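About Hirex

Hirex is a small branding studio, started by Kobina Dogbe and Yaw Ackah. We make logos, packaging and signs for food shops and local radio. Our first client was Amoah, a bakery, and we still draw its labels.

Every project begins with a talk of two hours, and we do not charge for it.
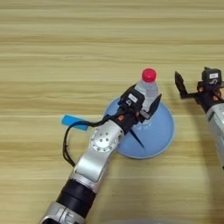
Color is the part of our work that clients ask about most. We test each palette on common things before we print it. A strong red, like the cap on the water bottle, stays clear next to a light blue.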